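자주 묻는 질문: 리얼리티 시리즈 '오스텐 하우스' 시즌 2

최종 수정: 2018년 7월 19일 목요일

시청자 게시판과 메일로 반복해서 들어오는 질문을 모았습니다. 방송 내용이 포함되어 있으니 8회까지 보지 않으신 분은 '출연진' 항목을 건너뛰시기 바랍니다.

방송 일정

새 회차는 언제 올라오나요?
매주 한 편씩, 밤 10시에 공개됩니다. 본방송과 온라인 공개 시각은 같습니다. 자막은 공개와 동시에 한국어와 영어로 제공되며, 체코어 자막은 다음 날 오전에 추가됩니다.

시즌 2는 모두 몇 회인가요?
본편 10회에 재회 특집 한 편이 따로 있습니다. 재회 특집은 번호가 붙지 않으므로 회차 목록에서는 맨 아래 '특집' 칸을 보셔야 합니다. 시즌 1의 미공개 영상 모음도 같은 칸에 있습니다.

한 회 분량이 들쭉날쭉한 이유가 있나요?
편성상 기본 길이는 광고를 빼고 44분입니다. 4회와 7회는 확대 편성되어 더 깁니다. 온라인판에는 방송에서 빠진 장면이 들어가는 경우가 있고, 이때는 제목 옆에 '확장판'이라고 표시합니다.

지난 시즌은 어디서 볼 수 있나요?
시즌 1은 호센트 회원이면 추가 요금 없이 전편을 볼 수 있습니다. 비회원은 1회와 2회만 볼 수 있습니다. 3회는 삽입곡 사용 계약이 끝나 1월에 음악을 바꾼 판으로 교체했습니다. 대사와 장면은 그대로입니다.

출연진

마테이 베네시(Matěj Beneš)는 왜 6회부터 나오지 않나요?
5회 마지막에 본인이 하우스를 떠나겠다고 말한 뒤 촬영에 참여하지 않았습니다. 제작진이 하차시켰다는 이야기가 돌았지만 본인의 결정이었습니다. 재회 특집에는 출연합니다.

두 사람은 지금도 사귀고 있나요?
가장 많이 받는 질문입니다. 출연자의 현재 관계에 대해서는 본인이 공개적으로 밝힌 내용만 이 페이지에 적습니다. 베네시는 7회 방송 다음 날 개인 계정에 "우리는 친구로 지내고 있다"고 썼고, 상대방은 아직 별다른 말을 하지 않았습니다. 두 사람이 함께 술을 마시는 사진이 올라온 적이 있지만 촬영 기간 중에 찍은 것입니다. 그 사진만으로 재결합 여부를 묻는 메일에는 답하지 않습니다.

부쿠르 매장은 실제로 영업하는 곳인가요?
네. 출연자들이 일하는 것으로 나오는 액세서리 매장 부쿠르는 방송 이전부터 영업하던 곳입니다. 촬영이 있는 날에는 문을 닫았고, 현재는 정상 영업 중입니다. 매장 직원에게 출연자의 연락처나 방문 일정을 묻는 분들이 많다고 합니다. 직원들은 그런 정보를 알지 못하며 선물이나 편지도 대신 전해 드리지 않습니다.

해고 장면은 연출인가요?
3회에 나온 해고는 실제 고용 계약이 끝난 것입니다. 다만 방송에 나온 대화는 40분이 넘는 면담을 4분으로 줄인 것이라 순서가 일부 바뀌었습니다. 당사자 두 사람 모두 방송 전에 편집본을 확인했습니다.
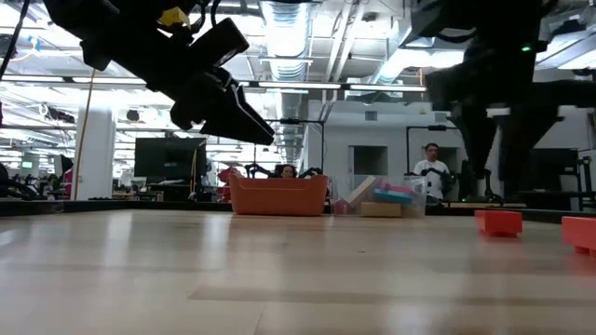
면담에서 빠진 부분 가운데 급여와 인수인계에 관한 대화는 당사자의 요청으로 공개하지 않습니다. 나머지는 3회 확장판에 들어 있습니다. 확장판을 보고도 누가 먼저 그만두겠다고 했는지 묻는 분이 계신데, 면담 초반의 대화를 순서대로 들으시면 확인할 수 있습니다.

출연자 나이가 자막과 기사에서 다르게 나옵니다.
자막은 촬영 시작일 기준 만 나이입니다. 국내 기사 중에는 세는나이로 적은 것이 있어 한두 살 차이가 납니다. 이 페이지는 자막을 따릅니다.

방청과 행사

재회 특집은 방청할 수 있나요?
방청객은 284명입니다. 신청은 호센트 회원만 할 수 있고 1인당 한 자리입니다. 동반 신청은 받지 않으니 같이 오실 분도 따로 신청해야 합니다. 만 18세 미만은 신청할 수 없습니다.

당첨 여부는 어떻게 확인하나요?
당첨자에게만 문자로 알립니다. 문자에 적힌 기한까지 참석 의사를 회신하지 않으면 다음 순번으로 넘어갑니다. 당첨된 자리는 양도할 수 없고, 입장할 때 신분증을 확인합니다. 이름이 다르면 들어가실 수 없습니다.

녹화 장소는 어디인가요?
오크데일 스튜디오입니다. 녹화 시작 30분 전에 입장을 마감합니다. 늦게 오시면 쉬는 시간에도 입장할 수 없습니다. 주차장은 제작 차량 전용이므로 대중교통을 이용해 주세요. 휴대전화는 입구에서 봉투에 넣어 봉인하고 본인이 보관합니다.

출연자와 사진을 찍을 수 있나요?
녹화가 끝난 뒤 별도의 촬영 시간은 없습니다. 이전 시즌에서 로비에 사람이 몰려 퇴장이 늦어진 적이 있어 이번에는 구역별로 나갑니다. 사인도 받을 수 없습니다.

상품

방송에 나온 목걸이를 사고 싶습니다.
2회와 5회에 나온 목걸이는 부쿠르 제품이며 매장과 부쿠르 홈페이지에서 팝니다. 오프닝에 나오는 귀걸이는 출연자 개인 소장품이라 구입처를 안내해 드릴 수 없습니다.

포토북은 재입고되나요?
초판 4000부가 모두 팔렸고 2쇄 계획은 아직 정해지지 않았습니다. 정해지면 이 페이지에 먼저 올립니다. 중고 거래에서 생긴 문제는 도와드리기 어렵습니다. 낙장이나 인쇄 불량은 구입한 서점에서 교환받으시면 됩니다.

게시판 이용

스포일러 글은 삭제되나요?
공개 후 24시간 동안은 제목에 회차 내용을 쓰면 예고 없이 삭제합니다. 본문은 말머리에 '스포'를 달면 괜찮습니다. 댓글에도 같은 기준을 적용하지만 댓글은 신고가 들어온 것만 확인합니다.

출연자 목격담을 올려도 되나요?
집 주소, 다니는 헬스장, 차량 번호처럼 위치를 알 수 있는 내용은 삭제하고 작성자의 글쓰기를 제한합니다. 행사장처럼 공개된 자리에서 본 이야기는 올려도 됩니다. 본인 허락 없이 찍은 사진은 행사장에서 찍었더라도 받지 않습니다.

시즌 3 출연 신청은 어디서 하나요?
시즌 3 제작은 발표된 바 없고 출연 신청도 받고 있지 않습니다. 제작진을 사칭해 신청비를 요구하는 메일이 신고된 적이 있습니다. 출연 신청에는 어떤 비용도 들지 않으니 송금하지 마시고 문의 양식으로 알려 주세요.

문의에 답이 오지 않습니다.
평일 기준 사흘 안에 답장을 드립니다. 그 뒤에도 소식이 없으면 스팸함을 확인하신 다음 처음 보낸 제목 그대로 다시 보내 주세요. 결제와 환불은 이 페이지가 아니라 호센트 고객센터에서 처리합니다.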